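Grarness Toy Library Loans

A table of loans from the toy library at Grarness, with a second table listing the toys themselves. The paper cards were typed up by Jummai Okeke and checked by Sverre Myklebust. This file explains what is in the tables and where they should be treated with care.

Files

loans.csv has one row per loan, 810 rows in all.
toys.csv has one row per toy or set, 197 rows.
notes.txt holds remarks copied from the backs of the cards, with the toy number in front of each.

All three are plain text in UTF-8. Commas inside a field are wrapped in double quotes. There are no formulas and no hidden columns.

Columns in loans.csv

loan_id: a running number given when the cards were typed up. It has no meaning outside this file.
toy_id: matches toy_id in toys.csv.
month_out: month the toy was borrowed, written in full (January, not 01).
weeks_kept: whole weeks, rounded up. A toy brought back the next day counts as 1.
age_band: age of the youngest child in the household, in five bands. Empty where the family did not say.
returned_complete: yes, no or unknown.
branch: Berge or Naltberg.

Columns in toys.csv

toy_id: the number on the sticker.
name: as written on the card. Spelling has been left alone, so "jigsaw", "jig saw" and "jig-saw" all appear.
kind: one of puzzle, building, pretend play, outdoor, baby, game, other.
pieces: number of pieces when the toy was first added. Empty for single items.
withdrawn: yes if the toy has left the shelves for good.

How the data was collected

Each toy has a card in a drawer. When it goes out, the desk writes the month and branch on the card and moves it to a second drawer. When the toy comes back, the number of weeks is added and someone looks through the box for missing parts. The cards were typed into a spreadsheet one branch at a time, Berge first. Jummai wrote the rules for the kind column after the Berge cards were finished, then went back over them so both branches follow the same list.

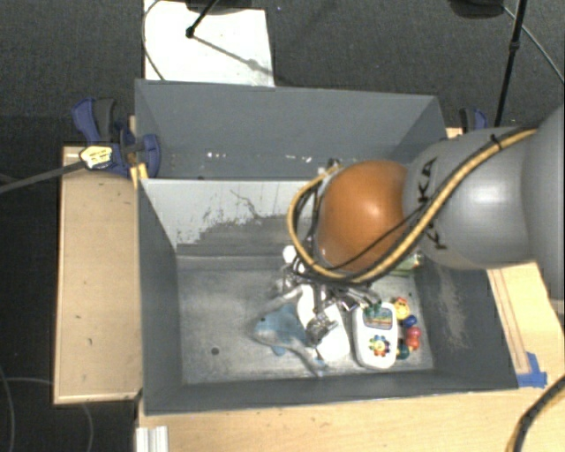

Sets that were split into two boxes keep their old number with a letter added, such as 64a and 64b. A loan made before the split is recorded under 64a only. If you want totals per set, strip the letter before grouping.

Names, addresses and phone numbers were never typed up. There is no household number either, so repeat borrowing by the same family can't be studied with these tables.

Known problems

Some 100 loans have returned_complete set to unknown. Nearly all are from Naltberg, where the box for it was left off an early printing of the card.

Monday loans at Berge were sometimes written up later in the week. At the turn of a month this may put a loan in the wrong month.

The kind column depends on judgement. A farm set with a floor puzzle in it was entered as puzzle at one branch and pretend play at the other, and both have been left as they are.

Outdoor toys are lent for the whole summer, so their weeks_kept values are much higher than the rest. Leave them out when working out an average, or report them on their own.

Loading the tables

The files open in any spreadsheet program. Set toy_id to text on import, or the numbers with letters may be dropped. The Prondo export in the old folder has the same loans under different column names and is no longer updated.

Use

You may copy, change and share the tables for any purpose. Please say that they come from the Grarness toy library. Corrections are welcome. Send the toy_id, the column and the value you think is right, and Sverre will check it against the card.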